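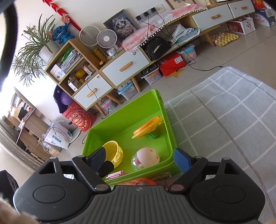
The toy bin, with a gray rug to its right.

07/03/2020

I canceled the Purnis sports package this morning. I'd had it since December and used it mostly for one thing, the Sunday night basketball show Soledad Montes hosted. She left when her contract ran out, and the new host reads scores I already have on my phone.

Montes is doing a newsletter now. It costs 6 dollars a month and she put out 14 issues in June, most of them on trades and front office moves. The one on the Eynon arena lease was the best local reporting I've read this year — she got hold of the lease and quoted from it.

I don't know if one reporter can keep that pace up. She says she has 900 paid readers and was at 700 in the spring. I signed up for the monthly plan and will look at it again when the season starts.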